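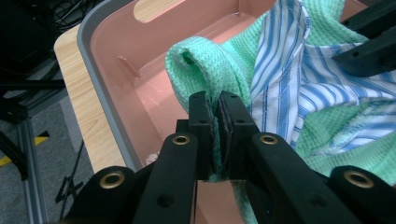
Caderno de ensaios têxteis, 2 de novembro. Prossegue a avaliação da perda de absorção em toalhas de algodão após lavagens sucessivas com amaciador, iniciada em junho a pedido da lavandaria Pfister. O ponto favo mantém-se como tecido de referência. Na toalha verde-menta, a quadrícula de pequenos quadrados em relevo continua bem legível mesmo onde o pano está dobrado, o que facilita a comparação a olho nu com os provetes planos. Os provetes foram cortados com 50 mm de lado, orla excluída.

Procedimento do dia

1. Condicionamento dos provetes na sala climatizada, sobre rede, sem sobreposição.

2. Pesagem inicial. A balança Mivberg foi calibrada antes da primeira série. O provete 132 apresentava um fio puxado e foi retirado; substitui-o o seguinte do mesmo lote.

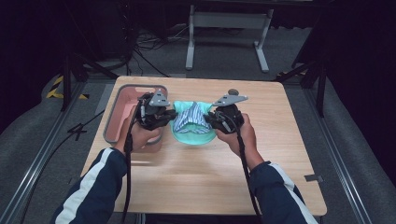 A retirada ficou registada na folha de lote, com rubrica da responsável, Hermine Wallner. Recorda-se aos colegas que um provete substituído conserva o número próprio e não herda o do anterior.

3. Ensaio da gota. Depositou-se uma gota de água destilada por provete e cronometrou-se o desaparecimento do brilho superficial. Nos lotes lavados sem amaciador, a absorção foi imediata. Nos lotes tratados com Flonatska na dose do rótulo, a gota permaneceu 4 segundos à superfície.
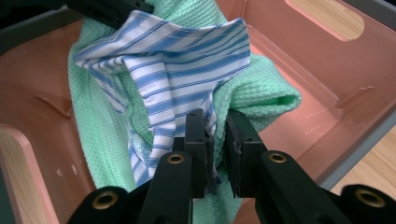

4. Centrifugação a 700 rotações por minuto e segunda pesagem. Os valores do lote C afastam-se da série anterior e não devem ser usados antes de repetição. Suspeita-se de enxaguamento incompleto.

Pendentes

Confirmar com a Pfister a dureza da água de rede. Repetir o lote C com enxaguamento duplo. Pedir à Comport nova remessa de papel absorvente; a atual larga fibra e falseia a segunda pesagem.

Laboratório > Cadernos > Têxteis domésticos > Absorção

Entradas recentes
Encolhimento em felpo: segunda série
Calibração da sala climatizada
Solidez da cor em panos de cozinha

Contacto: secretaria do laboratório | © Laboratório de Ensaios Têxteis | Voltar ao topo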